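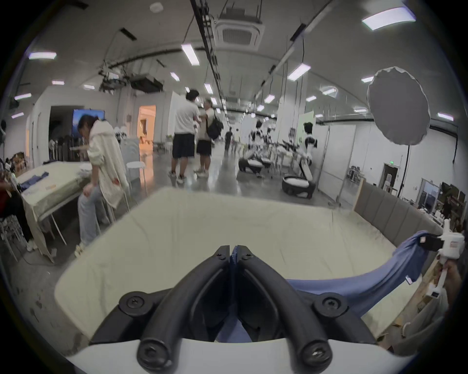

Look after the fingers first

Malden, February 27, 2025

Most of the money and most of the talk in our trade goes to the arm, and after the arm to the software. The part that touches the work gets what is left. I think that is the wrong order, at least for anyone handling cloth, and I want to argue for a different one. Fingers first, then mounts, then cables, then everything else.

I look after hand-held grippers for a group that folds, lifts and sorts clothing. Before that I spent years keeping a packing cell going at Nomero, where the grippers closed on cartons all day. Cartons are forgiving. A jaw can be out of line by the thickness of a fingernail and the carton will still go where it is sent. A shirt won't put up with that. If the tips don't meet cleanly the fabric slides out of one side, or a fold gets caught that should have been left alone, and the person holding the tool makes up for it by squeezing harder or turning the wrist. The lift still happens. The fault stays in the tool and nothing gets written down.

That is my main complaint about the way these tools are looked after. We wait for something to stop. A two-finger gripper with curved jaws very rarely stops. It gets a little worse every week, and people get used to it, and then a new person picks it up and says it feels odd. The new person is usually right.

The first thing to check is where the tips meet. I close the jaws on a single layer of thin cotton and pull the cloth gently to the left, then to the right. It should resist the same amount both ways. Then I try it with a hem, which is thicker and shows up a different fault, because jaws that meet at the very tip on one layer may be held open further back on three. If either test is uneven I take the fingers off and clean them before I adjust anything. More than half the adjustments I have had to undo were made on dirty fingers. Lint packs into the root of the jaw where you can't see it from the front, and it behaves exactly like a bent part.

The second thing is the screws. Hex socket screws are pleasant to work with and that is part of the trouble, as anybody with a key in their pocket will give them a turn. I would ban this. A screw on a finger mount should be tightened with a torque driver, by the person whose job it is, and marked with a line of paint pen across the head and the body. If the line is broken, the screw has moved. You can check the whole tool in the time it takes to pick it up. I have had people tell me the paint looks untidy. It does, and I would sooner have untidy tools.

The third thing is pairs. When two people lift a garment between two grippers, or one person works with both hands, the tools have to behave alike. Many workshops swap a finger on one and leave the other, because only one was worn. I think you should change both, every time. A new pad grips at a lighter squeeze than an old one, so the cloth pulls towards the fresh tool and comes up crooked. We lost most of a March to this, looking for a fault in the recordings that was sitting in the jaws. The spare pair of pads cost less than a lunch.

Our pads come from Bralteteck, and I have no quarrel with them, but I do have one with the sheet that comes in the box. It says to inspect every 100 hours. Hours of what? A gripper that spends a morning on folded towels has had an easy morning. One that has been dragging denim over a padded edge has not. I went back through my own notebook and found that the pads on our busiest tool had been changed at 54 hours, well before the sheet would have had me look at them. I now go by the cloth test at the start of each shift and ignore the hour count altogether.

There is a fair case against all this. Beneš, the workshop that builds our housings, takes the view that fingers are consumables, that they should be cheap and thrown away, and that time spent cleaning and marking them is time wasted. If your parts are identical I can see the sense in it. Ours aren't. They vary from one batch to the next by enough to feel, and a drawer of new fingers is no use to me until somebody has matched them up. That matching is maintenance too, whatever it says on the timesheet.

The other objection is that a person holding the tool can correct for a poor grip, so the standard can be lower than it would be in a fixed cell. I think the standard should be higher. A fixed cell with a bad finger drops things, and you go and look. A person with a bad finger learns a bad movement. If that movement is later used to teach a machine, the wear on a small rubber pad has been copied into something much harder to clean.

What I would like is modest. Put the gripper on the maintenance plan under its own line, instead of under "arm and accessories". Give it 2 named keepers so that one can be on holiday. Keep the fingers in matched bags with the date they were fitted. Let the operators send a tool back for feeling odd, without having to say what is wrong with it, and have a spare ready so that sending it back doesn't cost them the session.

We have the first two of those now. The bags are on order, and I am still arguing for the spare.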